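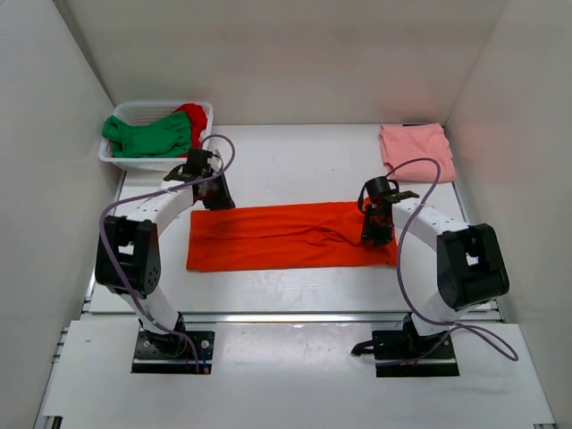

Amber Bainbridge ran the linen room at St. Brendan's parish in Amville for 37 years, and she retired in April with little fuss. She washed, pressed and mended everything that went on the altar, and she trained 33 helpers to do the same. A cloth folded lengthwise, with its edges nearly straight, would still get a second look from her if there were wrinkles toward one end. "You start over," she said. "It takes a minute."

The pastor, Father Rainer Reinholz, said the parish will miss her patience — and her keys. Bainbridge plans to keep attending the morning Mass at 8 and to visit her sister in Stultwood.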